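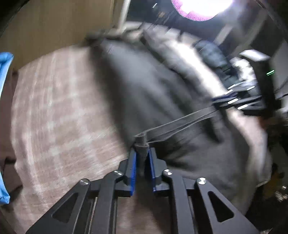

Figure 3. Dark gray fabric item with cord, toggle and buckles, during the sorting of soft goods.

4.2 Cords, straps and the trouble with soft things

It is worth spending a little time on the items that our households found hardest to put away, as they were seldom the ones we had expected when we drew up the first version of the sorting sheet. We had imagined, rather innocently, that the large and heavy pieces would cause the most grief, the winter coats and the spare quilts and so on. In the diaries, however, the complaints gathered around bags, light jackets, drawstring sacks and anything else with a tail hanging off it. A cord that has been pulled taut, as in Figure 3, has to go somewhere before the rest of the piece can be folded, and so do the buckles at the other end of it. Our participants had many ways of dealing with this (tucking, knotting, wrapping the cord twice and hoping for the best), and very few of them were happy with the way they had chosen.

We asked each of the 18 households in the Brelov group to sort one mixed pile of soft goods in whatever room they normally used for the job, and to talk to us while they did so, or afterward if they preferred to work in peace. The pile was made up from their own belongings. We gave no instruction about the order of work, and we did not say what a finished pile ought to look like, which a few people found unsettling and most found a relief. The only fixed points were the sheet itself and a limit of 30 minutes, and this limit was treated by everyone, ourselves included, as more of a suggestion.

What we noticed first was how much handling went on before any folding began. Pieces with fastenings were picked up, looked over, put down again and then left for later. In 13 of the households at least one such item was still unfolded when the person told us that the pile was done. When we gently pointed to it, the usual answer was that it "lived" on a hook or over the back of a chair and did not count. We came to think of these as resting items, and the term has stayed with us. A resting item is one that its owner regards as put away even though it has never been folded, and we believe that earlier drafts of our own coding scheme, with its single box for "stored," hid a good many of them from view.

The fastenings also changed how people used their hands. With a plain towel, one sweeping motion is often enough and the eyes can be somewhere else entirely, on a child or a kettle. With a toggle, the fingertips come in close, the piece is held still by its smallest part, and the remainder is left to heap up as it likes. One participant in the Drindska interviews described this as "dealing with the handle before the suitcase," and we have found no better way of putting it. Several others told us that they close every buckle before they do anything else, and they seemed a little proud of it, as well they might be. Their piles were the ones that stayed put when moved to a shelf. 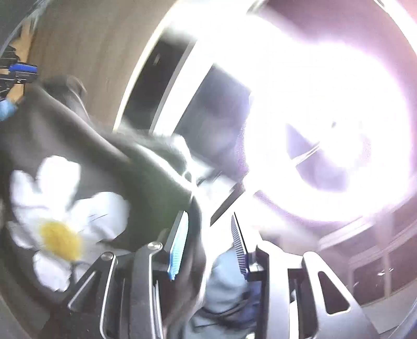
Printed fabrics brought a different set of habits, and here we owe a good deal to Natanael Medeiros, whose patient reading of the Amaral diaries first made us look at pattern as something people sort by. Our sheet asked only for type and size. Participants, left to themselves, very often went by what they could recognize at a glance. A black fabric with a large white daisy on it, its center bright yellow, can be found again in a heap of other dark things far more easily than a plain black one can, and people knew this and made use of it, folding so that the print stayed on the outside. Plain dark pieces were pushed together and had to be shaken out one by one later in the week. Pale colors such as light blue fell somewhere in between, easy to see but easy to confuse with one another.

This led us to add a fourth column to the sheet, headed simply "how would you find it again?", and the July round of visits used the new version throughout. We had 25 completed sheets back from that round, with answers in the new column that ranged from a single word to half a page of close and rather lovely handwriting. Color and print were named often, as we had hoped. Fastenings were named too, which surprised us, given how much people had grumbled about them. A strap that is a nuisance to fold is, by the same token, something to feel for at the bottom of a drawer in poor light, and more than one person wrote that they would know a certain bag by its buckles alone.

We return to the matter of touch in Section 5, where the Flavness drawer study is described in full.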